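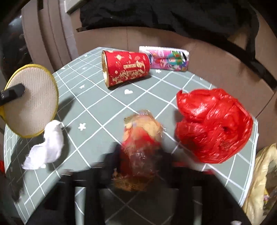

Does a four-day week make people more productive? The trials can't tell us, because most of them asked the staff who wanted it to grade it.

Slide 2. Jaltodus: 327 employees, 40 filled in the final survey. Pause here. The press release said "overwhelming support" — of those 40, sure.

Ask the room who would vote to go back to five days. Wait for hands.

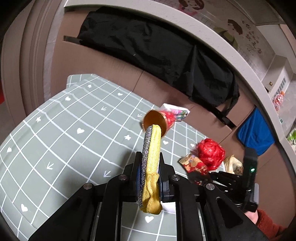 Noémi Tóth objects that sick leave fell as well, and sick leave isn't an opinion. Fair, but it was measured for 3 months, ending before flu season.

Slide 3. Bellow dropped the plan in December. Skip if short on time, go to questions.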